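6. Your first cup session

By now both Skarley hand grippers are printed, assembled and charged, and the fingers open and close without rubbing. Time for the fun part! In this section you record yourself picking up and nesting cups, so the arm you build in section 8 has something to learn from.

Before you start

An ordinary table is fine. Leave your household things standing at the back, and keep the front half clear for the cups. A patterned tablecloth is welcome too — the Zakier trainer copes well with busy backgrounds, and my best runs came from the loudest cloth I own. 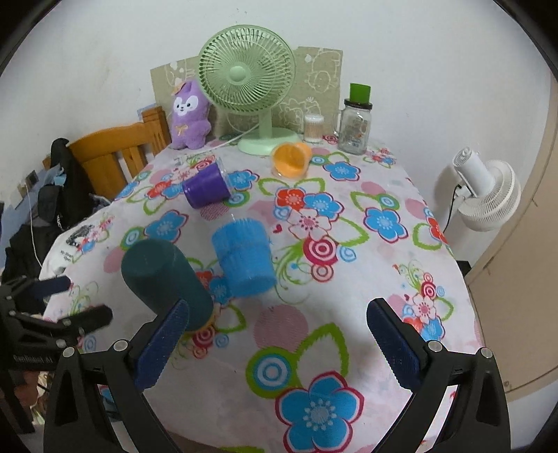 Fig. 6-1. Cups laid out for a session, gripper open.

1. Tip the cups over and spread them out. Mix the directions they point in.
2. Hold one gripper in each hand, with your index finger resting lightly on the trigger.
3. Open both grippers fully and wait for the short beep.
4. Bring one gripper down over the nearest cup and close the pads gently. Stop squeezing as soon as the cup lifts.
5. Stand the cup upright, let go, and back away before you reach for the next one.
6. Nest the cups from largest to smallest, then press the side button to end the run.

Note: A lying cup is easiest to take across its body. If you go for the rim it tends to spin away from you, and chasing it around the table makes a messy (if very entertaining) run.

Note: Dropped a cup? Keep going and pick it up again. Runs with a recovery in them are great material.

Caution: Keep fingers and sleeves out of the linkages. The pivots pinch.

Caution: Move power cords out of your reach path before recording.

How many runs?

My first usable model took 67 runs, recorded over two evenings. Change the layout after every run, and swap hands now and then. Copy the files to the Homdale folder before you switch the grippers off — unsaved runs are lost at power-down.

Guide revised 07/12/2021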